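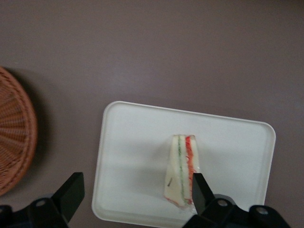

Triangle sandwich

A triangle sandwich is a sandwich made from square sliced bread, cut once from corner to corner and served or sold with the cut face showing. In Australia the form is common in school canteens, hospital cafeterias, petrol stations, airport kiosks and the chilled cabinets of supermarkets. It is usually made with soft white or wholemeal bread, and is eaten cold. The name refers to the shape only, and any filling may be used. A sandwich cut straight down the middle is normally called a rectangle or half, and the long narrow pieces served at afternoon teas are called fingers.

Bread

Most triangle sandwiches are made with sandwich-cut loaf, a close-textured white bread baked in a lidded tin so that the slices come out square. Toast-thickness slices are generally avoided because they are harder to bite through when stacked. Catering bakeries supply unsliced blocks which are cut lengthwise for large orders, filled as a single long sandwich and then divided. Crusts are left on in most retail sandwiches and taken off for functions.

Butter or margarine is spread to the edges of both slices. As well as adding flavour, the fat slows the movement of moisture from wet fillings into the crumb. Mayonnaise and cream cheese are also used this way, though mayonnaise is less effective over a full day.

Fillings

Fillings are chosen with the cut face in mind. Layers of contrasting colour are preferred, such as cucumber or lettuce beside tomato, or grated carrot beside ham. Popular combinations include:

Egg and lettuce
Ham, cheese and tomato
Chicken and mayonnaise, with or without celery
Curried egg
Salad (lettuce, cucumber, tomato, carrot and beetroot)
Tuna and sweetcorn

Beetroot is often left out of sandwiches made in advance, as the juice stains the bread. Tomato is sliced, drained on paper towel and placed between drier ingredients. Where a sandwich has three slices of bread, the middle slice separates the two fillings and the result is sold as a double or club triangle.

Cutting

The sandwich is cut with a long serrated knife using a sawing stroke and very little downward pressure. Pressing hard closes up the bread along the cut and pushes the filling towards the corners. The knife is wiped between cuts, particularly after egg or tomato. One cut gives two large triangles, known in some kitchens as halves, and a second cut across the first gives four small ones, called points. Points are the usual size for platters.

A catering platter of 48 points takes 12 full rounds of sandwiches. The word round in this sense means two slices of bread and the filling between them, before any cutting.

Wrapping and storage

Pre-made triangles are packed in clear film, in paper bags with a window, or in rigid wedge-shaped containers. Wedge packs generally hold two triangles side by side with both cut faces turned to the front. Film takes up less space and is cheaper, but gives the sandwich less protection if something is stacked on top of it.

Fresh sandwiches are kept refrigerated at 5 degrees Celsius or below. Bread firms up in the cold, and many canteens therefore make sandwiches on the morning they are sold. Those with salad fillings do not freeze well, as cucumber, lettuce and tomato lose their texture on thawing. Plain meat, cheese or peanut butter sandwiches can be frozen and packed in a lunch box to thaw by midday.

Display and service

A triangle may be laid flat, leaned against its neighbour or stood upright. Standing it on its base with the point upward shows the layers as vertical stripes and takes up little room on the plate. On platters, points are set in rows with the cut faces all turned one way, or in a ring around a garnish. Single sandwiches are put out on a small tray or plate at counters and buffets.

Sandwiches are commonly offered alongside packaged snacks and bottled soft drinks. Tiered racks suit bottles, as the back row can be seen over the front. Baskets are used for loose items such as wrapped biscuits, fruit and foil containers.
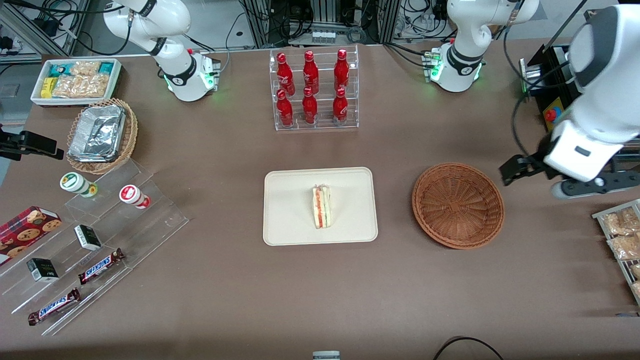
A triangle sandwich on a cream-coloured tray, with bottled soft drinks on a two-tier rack, packaged snacks and foil containers

Regional practice

In Tallalness the triangle sandwich is closely associated with the Brolholm Tea Rooms, which sold a three-slice version under the name Brolholm wedge. It was filled with cucumber on one side and tomato on the other, and cost 16 cents when it first appeared on the menu. The recipe was collected by Nerys Edwards in her survey of district canteen cookery, which lists 182 sandwich fillings from local schools, halls and sporting clubs. Edwards recorded 9 variations on curried egg alone, one of them with sultanas.

The survey also notes differences in wording. Older residents of Tallalness called any cut sandwich a corner, while those in nearby Radum kept the word for a point with the crust removed. Orders telephoned from one town to the other were sometimes filled wrongly for this reason.

See also

Club sandwich
Finger sandwich
Ribbon sandwich
Sandwich loaf
School canteen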